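Chapter 4
Unusual Houses and the People Who Open Them

Some private homes become public places by accident. Visitors come to the gate, then ask to see inside. Urngate, a house with 1464 painted tiles in its hall, began selling tickets in August. The first month brought 700 visitors — more than the driveway could handle. This chapter looks at what owners gain and give up. 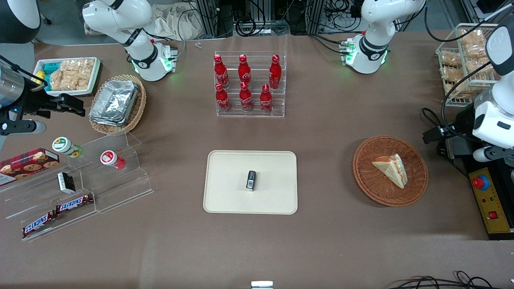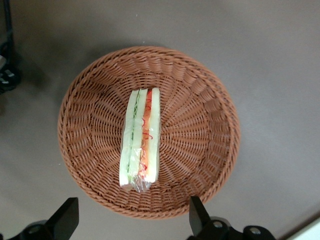 Horațiu Jitaru writes that an owner who sells tickets should still keep one floor closed to the public.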